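**Bedding insulation and overnight humidity, thread. February 2022.**

1/ Continuing from the October posts on wall insulation. Several of you asked for the same treatment of the bed itself. Most bedding advice is written in terms of weight. Weight is a poor stand-in for thermal resistance, so I'll use tog where I can.

2/ Units first. One tog is 0.1 m²K/W. One clo, used for clothing, is 0.155 m²K/W, so 1 clo = 1.55 tog. If your source mixes the two without saying so, stop reading it.

3/ The fiber itself does less than people think. Still air is the insulator. Fiber holds the air still. A blanket compressed under a heavy cover loses thickness and loses resistance with it. Two blankets stacked give you the sum of both only if neither is squashed.

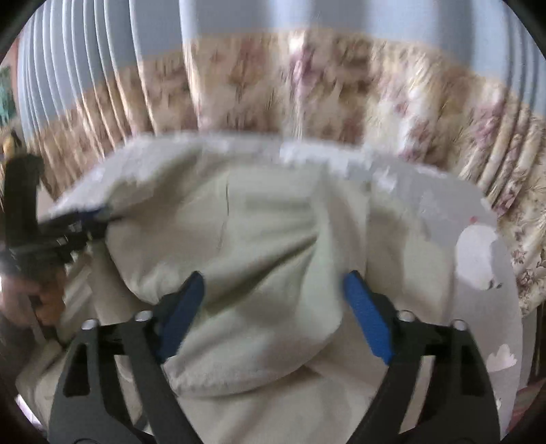 4/ Fleece does well per gram for this reason: the pile is open and traps a lot of air. It does badly in a draft for the same reason. Put a tightly woven layer on the outside and the number improves.

5/ The test. One bed, one sleeper, unheated room, 14 nights. Two Pisteck loggers, one between the top sheet and the first blanket at chest height, one on the nightstand. Reading every ten minutes. I dropped nine readings to a low battery and kept 691 per logger.

6/ The loggers were checked against each other in a sealed box with a salt solution before the first night and again after the last. Offset between them was under one point of relative humidity both times. Temperature offset was too small to correct.

7/ Three arrangements, rotated so that a cold spell wouldn't land on one of them only:
- A: sheet, fleece, cotton cover
- B: sheet, cotton cover, fleece on top
- C: sheet, down comforter alone (Mollel, mid weight)

8/ Temperature under the covers settled in all three cases within the first hour and then hardly moved. A and C were close. B ran cooler, and the gap got wider on the nights when the window was open. Same layers as A, different order.

9/ Humidity is where the three separate. A sleeping adult gives off water all night through skin and breath, and whatever comes off the skin has to pass through the layers or stay in them. The peak was 82 percent, arrangement A, second half of the night. C never got near that.

10/ My reading is that the cotton cover was the slow step. It's a dense weave, thread count 300 according to the label, and it had been washed with softener for years. Softener leaves a coating on the fiber. I did not test this separately, so treat it as a guess.

11/ Polyester fleece takes up almost no water into the fiber. Vapor moves through the gaps or condenses on the surface. Cotton and wool both take up a fair amount and release it later. For one night that storage is useful. Over a week with the bed made up tight every morning, less so. 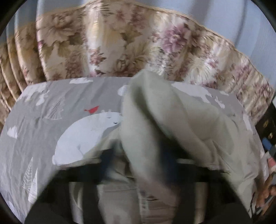

12/ Paora McKinnon asks whether the sheet underneath matters, given that a third or so of the body is pressed against it, and says switching from a satin weave to a plain one stopped the clammy feeling without any change on top.

13/ It matters. I had no logger under the sleeper, so I have no numbers. Two effects are mixed together in that report. Satin is a weave, and it can be cotton, silk, or polyester. The smooth face touches more skin, so it feels cool at first. If the fiber is polyester it also won't take up sweat. You'd have to change one and hold the other to know which you fixed.

14/ Also, what's under the sheet. A waterproof mattress protector with a film backing blocks most vapor in that direction no matter what sheet you buy. The Delero one I used to own was rated "breathable" with no test method stated. I'd want the method.

15/ Correction to post 8. Hemi Mudgway pointed out that I should have logged air speed near the bed if I was going to talk about the window. Agreed. I didn't. The claim stands for "window open" against "window closed" and no further.

16/ Practical notes, for those who skipped to the end:
- Pull the covers back fully in the morning and leave them for an hour.
- Open layer inside, dense layer outside, if warmth is what you're short of.
- Swap them if you wake up damp.
- Skip the softener on anything that sits over the body.

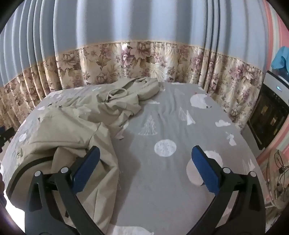 Gray fitted sheet, beige blanket, covers off.

17/ On drying time: I left the first logger in the bed after getting up on four of the mornings. With the covers folded down it came back to room humidity well before lunch. With the bed made it was still above room level in the afternoon. Four mornings is too few to put a curve through.

18/ Next round adds a third logger under the sleeper and a wool blanket in place of the fleece. Room heating stays off. If anyone has a Hesance airflow probe they aren't using, I'll pay postage both ways.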